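Minutes of the Brikby Breakfast Club planning meeting, November 2025

Present: me (taking the minutes again, pen in one hand and toast in the other), Rajkumari Kushwaha, Laimutė Raudsepp, and the Castellanos sisters, who had to leave before item 5.
Apologies: the Zituritz table, who are decorating.

1. Last time's minutes

Read out by me, rather fast. Laimutė asked for "the jam question" to be changed to "the marmalade question", as it was never jam. Changed, and then agreed by everyone. The marmalade question itself is still open and will come back in February.

2. The green breakfast machine

This took up most of the meeting, and I don't mind saying I enjoyed it! We've been going round in circles for months over whether the club should stick with separate toasters and a hob, or go for one of those all-in-one things with a sandwich press on one side and a frying pan on the other. So we put the mint-green one on the white table and had a proper look at it. Bread first, two slices on the lower plate with the lid up, and the matching plate in front ready to take them.
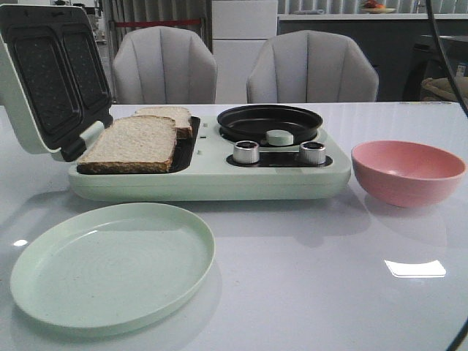 Rajkumari said that two slices at a time was all very well for a couple at home, but on a club morning there'd be a queue back to the coats, and could we please think about who eats first. I said we could have two machines. She said that in that case we'd want two tables, and the second table is the one with the leg. Fair point, and I've written it down as she said it.

Laimutė likes that you can get at the bread and the pan from the same spot without walking about with hot things. I like it too. In the old kitchen at Mondenska we had the toaster by the door and the hob under the window, and I must have crossed that floor a thousand times with a slice on a fork.

The elder Castellanos sister wanted to know which knob did what. There are two of them on the front and to her eye they look the same. We talked about sticking labels on. Laimutė is against labels on anything that gets wiped down, and she's usually right (the tea urn still has half a label on it from before I joined). It was agreed to write out a card and keep it beside the machine, large print, plain words.

Action: me, to write the card.

3. The pan side, and what goes in it

We moved on to what we'd cook. Eggs, obviously. Mushrooms, if somebody else chops them. The younger Castellanos sister made a case for something a bit fancier now and again, and I was all for it until she got to the price of prawns.

There was a long talk about pan size. It's a shallow thing, fine for a couple of eggs, though Rajkumari felt that anything with a sauce would be over the rim and down the front. We agreed to keep it to dry-ish food and do beans separately on the hob, as now.

For the children's morning we'll use the play food, so they can have a go at "cooking" before the grown-ups start for real. 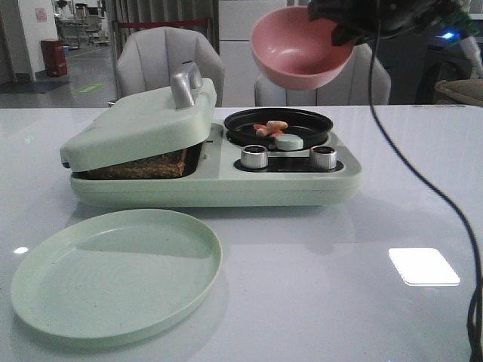
Item 3: play food in the black pan, with the green plate at the front.

The children's morning needs a couple of people on the table at all times. Laimutė has offered to do the first half. I've put myself down for the second half, which gives me time to finish my own breakfast. The play food goes back in its tub at the end and the tub goes on the top shelf, please, as last time it was left by the bread bin and I very nearly buttered something.

4. Bread, and how brown we like it

I'd been looking forward to this one. We have never once agreed on how done the toast should be, and we didn't agree this time either, but at least it's minuted. Rajkumari likes hers barely coloured. Laimutė wants it dark enough to hear across the room. I'm somewhere in the middle and I said so, at length. What we were all able to settle on was that a slice with a pale face and a crust going from golden to chocolate brown, like this one, would be called "medium" from now on, so that anybody taking orders has something to go by. The elder Castellanos sister asked what we'd call anything darker. "Laimutė's" was proposed and carried.

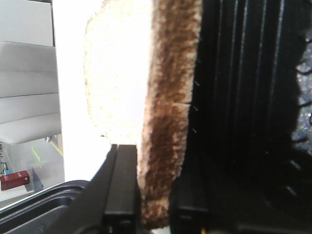

Bread orders stay with the same bakery for the time being. They've asked us to say the day before if we want the thick-cut, and I've said we will, so could everybody let me know in good time. I held up the toast picture while we were on the subject of slicing, and Rajkumari pointed to the darker streaks in the brown and said that was exactly the bit she scrapes off. Thick-cut for the tables, then, and medium-cut for anyone who asks.

(The Castellanos sisters left at this point, with our thanks and the last of the scones.)

5. Money

We have 200 pounds put by for kitchen things. Rajkumari would like us to leave a bit of that alone in case the kettle goes, and after the noises it made this morning I didn't argue. No purchase was agreed. We'll ask the Zituritz table what they think once the paint's dry.

Action: Rajkumari, to ring round for prices and bring them in February.

6. Where it would all go

We tried to picture a club morning with everything out: machine in the middle, plate to one side, a bowl on the other for crusts or eggshells. I think it works nicely. Laimutė would like the armchairs kept well back from the table so that people can get round behind with a tray, and she's also asked that coats stop being piled on them, as they're the comfiest seats we've got.
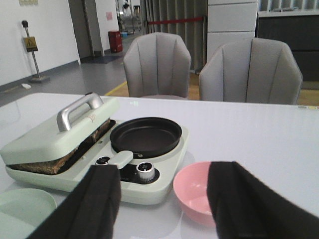

Item 6: machine, plate and pink bowl on the table, armchairs beyond.

Wiping down: the white top shows every crumb, so a damp cloth and then a dry one, every time. Cloths are in the second drawer. If you take one home to wash, do bring it back!

7. Anything else

The big teapot has lost its lid. If it's in your cupboard, we won't say a word.

Rajkumari asked whether we might start a little later in the cold months. Laimutė and I both said yes before she'd finished the sentence.

Next meeting in February, same room. Laimutė is bringing the marmalade.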